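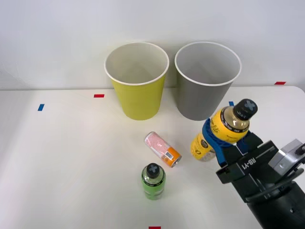 ## December, bottle and cups task, Vomham bench

Started at 9:20. The task today is the same as we agreed with the Claven people: pick one bottle from the table, hold it steady, put it down in a different place, open the fingers and go back. The cups and the can are on the table only as distractors and the operator should not touch them.

Setup:

- white table, wall behind left plain
- yellow cup and gray cup at the back, close together
- can lying on its side in the middle
- two bottles, one with yellow label and one with green label
- red and blue tape as position markers
- blue fingers on the RB-Y1

I first wanted to take the cups away for the easy episodes, but then the learned policy knows only a clean table, and we had this problem already with the Sevorness set. So the cups stay in all episodes. I only change the place of the bottles and sometimes the direction of the can.

### Recording

We recorded 149 episodes before the afternoon break. After the first check I kept 136. The others are in the folder `rejected` with a short note each. Most of them have the same mistake: the operator closed the fingers, the bottle turned in the grip, and then he opened and closed again without moving the arm back. It may look like a success at the end, but I do not want the policy to learn this double closing. If we collect recovery examples, it must be on purpose and with its own label.

The yellow bottle is more difficult than the green one. It is taller, and when the grip is at the middle it likes to tilt. I wrote in the task sheet that a tilted hold is allowed, provided the bottle does not touch the table while the arm moves sideways. Before, the sheet said "upright", and two operators understood it in two different ways. Please use the new version of the sheet.

The can is a distractor, but in 41 episodes the path goes over it quite low. I did not reject these. I gave them the tag `low_pass` in Sandu, so we can train with and without them and compare.

### Wrist view

I went through the wrist videos separately, at half speed. For the start pose I want the fingers wide open and both tips inside the picture, with the cups behind. When the start pose is turned too much to the right, the yellow cup is partly lost at the left side and the can also.
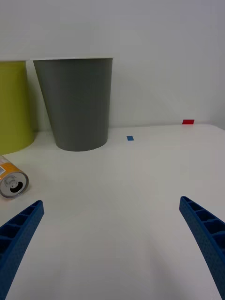
For the moment I decided that a partly visible cup is acceptable, but the gray cup should be complete in the first second of each episode. I checked this by eye, which took me until 15:40. A small script would be better. Perhaps we can compare the first image with a reference image and give a warning while the operator is still sitting there.

One more thing about the exposure. The table and the wall have almost the same brightness, and with automatic exposure the line between them disappears in some episodes. I fixed the exposure at noon, so the morning and the afternoon episodes are a little different. I noted it in the metadata (`exp_mode`: auto or fixed). Do not mix them in the validation part, please.

### Upload

Upload to Sandu stopped one time, at episode 103. The reason was a missing time stamp in the joint file, the video was fine. I wrote the stamp again from the log and the upload continued. The file has the suffix `_r` now.

### To do

- new start pose, a little more to the left, and save it as preset
- ask Claven if they want the label colour in the instruction text ("take the yellow bottle") or only "take the bottle"
- press the corners of the tape again, the fingers came close to them many times
- more episodes with the green bottle, at present there are too few for a fair split
- read the `low_pass` episodes one more time before training

I left the table as it is, so please do not move the cups before the next session.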